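Monday, late. Read til my eyes hurt. Still on the Gronier letters, the ones from the old duke's court, 133 of them and I am on number 41 maybe. Duchess complains of drafts again. And the dog. The youngest princess had measels at Flenach and wrote home every day - sweet, awful spelling.

Need to ask Masaru Aoki about the summer palace at Drunevier, he has the household accounts. 2,702 candles in one winter!! Who was up so late?

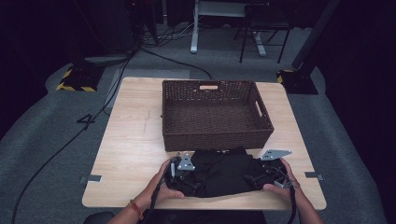

Black cloth, brown basket.

Tea gone cold. Two more letters then bed. The duke signs off "your old bear" to his wife, never to teh children. Want to check that tommorow.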